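What should I expect at the Lonumside open day?
Posted in Robots & Automation, 02/10/2020

My son and I are going to the home robotics open day at Istberg in April. The flyer mentions a laundry demonstration. Does anyone know what they show before the machine gets its turn?

Fludora
I went last year. You get a short talk first, then the bedroom work done by hand, which is what the robot is meant to learn. 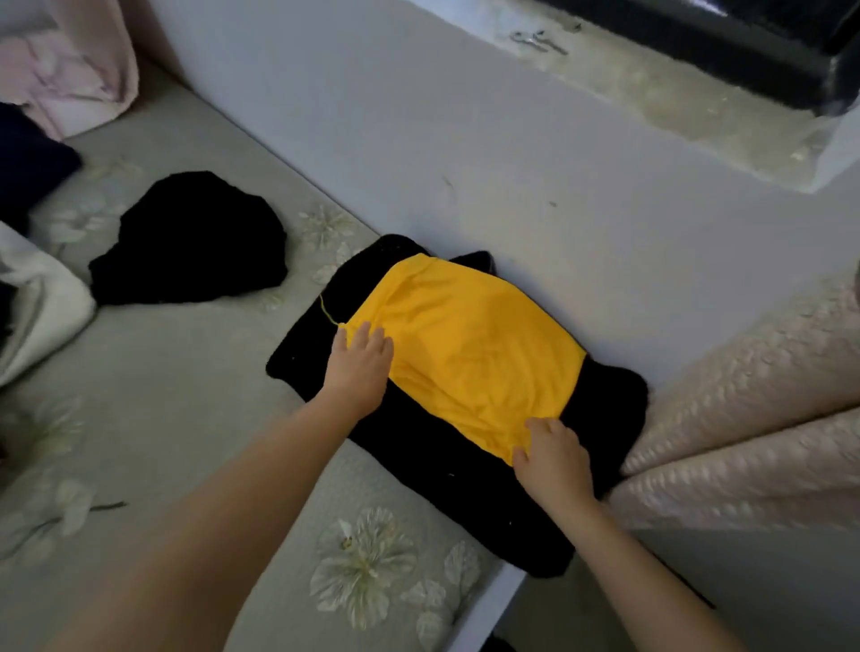 Smoothing a yellow piece over a black garment

They told us cloth is hard for a machine since it never lies the same way twice. The talk ran 20 minutes and there was seating for 28. Next they went over stacking, with light prints and dark clothes in one pile. 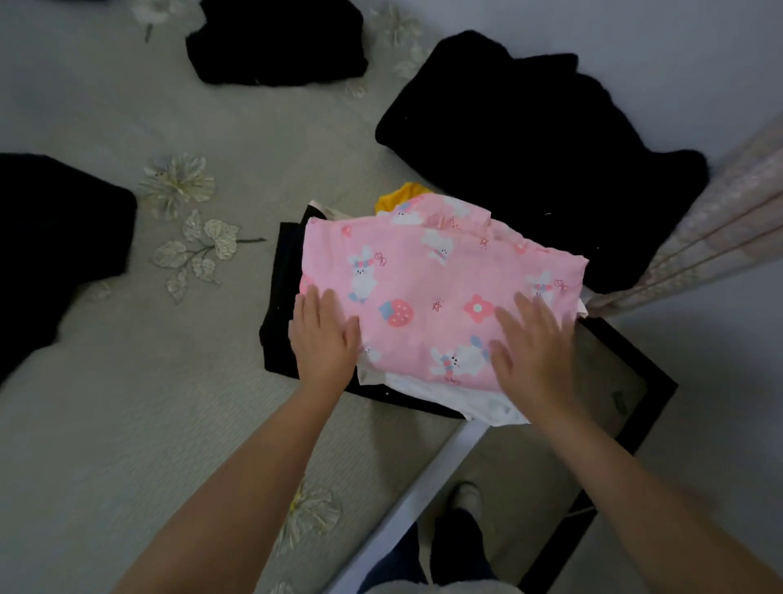
Nasrallah
Fludora covered the laundry part. I'd add that the bed itself is part of the task list, including the side rail and the floor next to it.

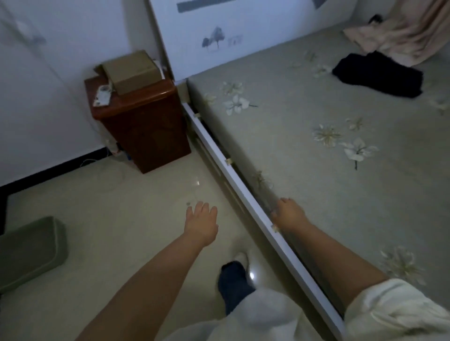 The staff took questions for a good while afterward. I asked how many times a task gets repeated by hand and was told more than 1000. Get there early, the lot is small.

Lonumside_fan
Not sure about this year but it was free for kids under 4.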